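Grey water from the washing machine onto fruit trees, is it safe?

Posted by Kristóf Balogh, 14 January 2019

Hello all. We moved in October to a house with a dry back garden, and I want to send the rinse water of our washing machine to two young lemon trees and a fig. The machine is an Edero and the drain hose is long enough to reach the laundry window. I use a liquid detergent called Clillik. My neighbour told me that the soap will kill the lemons. Is this true? And can I store the water in a barrel until the weekend? I would be grateful for any advice.

Caroline Kirui
Dear Kristóf, it depends mostly on the sodium. Powders often have a lot of it, liquids usually less, so please read the label or write to the maker. I have watered my citrus this way for four years, only with rinse water, and the leaves are still a good colour. Some points from my side:
Do not store it. After one day it smells very bad.
Let it go under the mulch and not on the leaves or on fallen fruit.
Move the hose every week. My drum holds some 500 litres of rain water, and I use this in between to wash the salt down.
If you wash nappies, send that load to the sewer.
Please also ask your council, because the rules are not the same everywhere.

Asif Baloch
just use it, mine are fine

Tarcísio Cavalcanti
I agree with Caroline about the storing. I would add that the pump in the washing machine is not made to push water far or uphill. I had 9 metres of hose and the pump failed in the second summer. Now the water falls into a small open tub outside the window and runs down by itself. A cheap sock over the hose end catches the lint, but you must change it often.
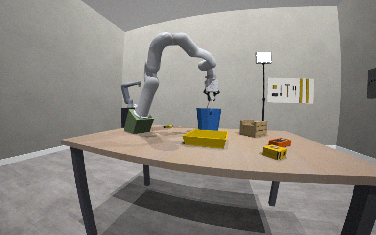 Willy De Graaf wrote that figs do not mind the soap much, but that he would give the lemons plain water for the first year, until the roots are deeper.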